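Ticket: gripper drops units on the open day demo cell
Status: Open (waiting on opener)
Site: Tallville
Opened: Jul 11, 2019

Hi all, me again from the demo cell. Logging this while it's fresh, mostly so I don't have to explain it four times at the coffee machine.

What we wanted: visitors come through, the arm picks up an opened unit, carries it over the panels and sets it in its bracket. Same routine we showed the Akbari people when they visited in April, and it ran fine for them. Since then we've changed the fingertips and moved the cell to the other end of the hall, and of course I can't swear which one did it.

What we got: the first group came in, the pick looked great, everybody leaned in, and about halfway over the unit tipped in the fingers and slid out onto the panel. No damage that I can find. I said something cheerful about live demos and ran it again (it worked, naturally). Then it failed for the second group too. There was a little kid in that one who clapped, so at least somebody got a show.

Things I tried, in the order I tried them:

Turned the grip force up. Better, but I don't love squeezing these with the board exposed, so I put it back where it was.

Slowed the move down. I ran 18 cycles with no visitors in the room and had 4 drops. At full speed it wasn't any worse, which surprised me! So I'm calling speed innocent for now.

Wiped the fingertips with alcohol. They were grubby, and it helped for a while, then the drops came back.

Checked the cycle counter. We're past 3,000 on this gripper, so I went over the linkage screws with a hex key. All tight. No play in the fingers that I could feel by hand either.

Reloaded the April program from backup. This is where it got interesting – the old pick point is a bit farther up the unit than the one we use now. Somebody (fine, me) re-taught it after the move, and I took it right down by the end so the fingers would stay clear of the board. That leaves nearly all the weight hanging off one side. I think that's our tipping.

Update, after lunch: re-taught the pick a little farther up and angled the wrist to match. Ran it until the next group showed up and had no drops. They were from Bokby and asked a ton of questions, mostly about what the red button does. It went so well that I got cocky and let it loop while I talked, and it behaved itself the whole time.

So I'm leaving this open, for two reasons. I want 100 clean cycles in a row before I trust it, and I haven't had the cell to myself long enough to do that. And I still want Pellari to look at the fingertips, which feel slicker to me than the old ones. If they have a version with more bite, send a pair over and I'll swap them in an evening.

One more request while I'm here: please don't re-teach anything on the pendant before the next open day without a note in this ticket. That goes for me too.

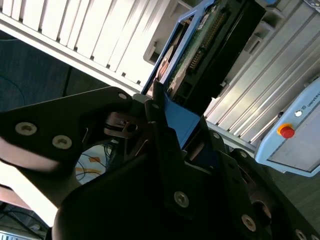
I've saved the new pick point under its own name, next to the April one, so if it starts dropping again you can load either and compare. Ping me here when the Pellari fingertips come in and I'll set aside the time.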